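Dendedside Household Health Survey: Data Card

Version 5, released March 29, 2025
Maintained by the Trostarholm Office of Public Health Statistics
Contact for this release: Chukwuemeka Fashola, Data Services

Summary

The Dendedside Household Health Survey records self-reported sleep, diet, physical activity and tobacco use among adults living in the Dendedside district. This release contains responses from 800 households. It is intended for people who prepare charts, maps and summary tables for a general audience, and for instructors who teach the presentation of survey results.

Contents

The release consists of one response table, one codebook and a set of chart templates. Each row in the response table stands for one household. Columns are grouped by topic, and column names begin with the topic name. The codebook gives the full wording of every question in the order in which it was asked.

The chart templates are written for Wonton, the plotting package used by this office. They produce dot plots, slope charts and small multiples by neighborhood. Users who work in other software may disregard the template folder; no values are stored there.

Collection

Interviews were held in person during November. One adult per household answered on behalf of the household for the diet section and on his or her own behalf for all other sections. Interviewers entered answers on tablets at the Adeyemi field office or at the respondent's home, according to the respondent's preference. Missing answers are left blank. A refusal is coded separately and must not be treated as zero.

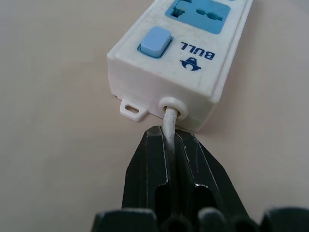 Processing

Household income was grouped into 10 bands before release. Ages are reported in five-year groups. Neighborhoods with fewer than five responding households were merged with an adjoining neighborhood, and the merged units are listed in the codebook. Weights are supplied in the final column and should be applied to any percentage intended for publication.

Recommended Presentation

Charts should state whether figures are weighted and should show the number of households behind each value. The color scale in the templates runs from light to dark and remains readable in grayscale. Rankings of neighborhoods are discouraged where the intervals overlap.

Known Limitations

Sleep duration is rounded by most respondents to the nearest hour. The question on walking was reworded in this version, and its results should not be joined to earlier versions in a single trend line.

Terms of Use

The data may be used and redistributed with credit to the maintaining office. Attempts to identify respondents are prohibited. Corrections may be sent to Data Services and will be listed in the change log of the next version.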